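Writing Down the Rules: A Good Practice Guide for Simulated Gripper Trials
Project report, Rangi Lockyer and I-hsuan Wei
Handed in 22/02/2022

1. How we got here

When we picked this project in January, we thought we would be spending our time on the robot itself. Our supervisor had other plans. The older groups on the Bukport simulator had left behind a big pile of pick-and-hold trials, and she asked us to find out which of them could be run again by somebody who had never met the people who made them. We said yes very cheerfully, without any idea how much reading we were signing up for!

Most of the trials could be opened and played back fine. The trouble was in the notes. One group wrote "good grasp" for anything that left the table, and another used the same words only if the object stayed put through the whole move. Both are fair ways to use the words, but you can't put the results side by side, and we lost a good few evenings trying before we gave up and started on a rulebook of our own.

2. The rules

We kept the guide short because we wanted people to read it (we have both skipped longer ones). It has three parts, covering what you set before a trial, what you write down during it, and what you save at the end.

Before the trial, the object, the surface texture and the light settings are all named in the log, and the texture file is saved with the run. I-hsuan fought hard for this one. A busy surface can make the edge of an object harder to pick out in the wrist view, and the old logs hardly ever said which surface had been used.

During the trial, a hold is logged as "between fingers" when the object is seen between both fingers in the wrist view. The word "secure" is kept for runs where the force readings back it up. A picture alone is never enough for "secure," and we ask people to be strict about that even when they are tired and it looks lovely.

After the trial, the still, the log and the settings go into one folder with the same name. Failed runs are kept too — we found several groups had thrown theirs away, and those were the ones we most wanted to see.

3. Trying the guide on other people

Two groups from the Gruston lab section were kind enough to test the guide for us. We gave them the written pages and then sat on our hands, which Rangi found very difficult. Both groups filled in the log without asking us much, but they disagreed over what counts as the surface when there is more than one in view. We had only ever thought about the one under the object. The rule now says to list every surface the wrist view shows, floor included.
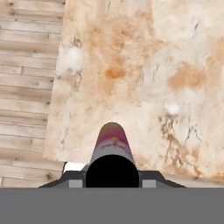
Figure 1. Simulated wrist view, logged as "between fingers." Surfaces listed: marble-like, blotched; wood plank floor.

We also changed the wording for objects. People wanted to write a product name when all they had was a shape and some colors, so the log now asks for the shape first ("cylinder, rounded far end") and leaves the name blank unless it comes from the model file.

4. What is still open

The light settings are the weak spot. We ask for them, but the Bukport export leaves some of them out, and copying them by hand invites mistakes. I-hsuan has started a small script for this and it will go in the shared folder with the guide. We would also like a group using real hardware to read our force rule, as we have only worked with simulated readings and there may be problems with it that we can't see from our side.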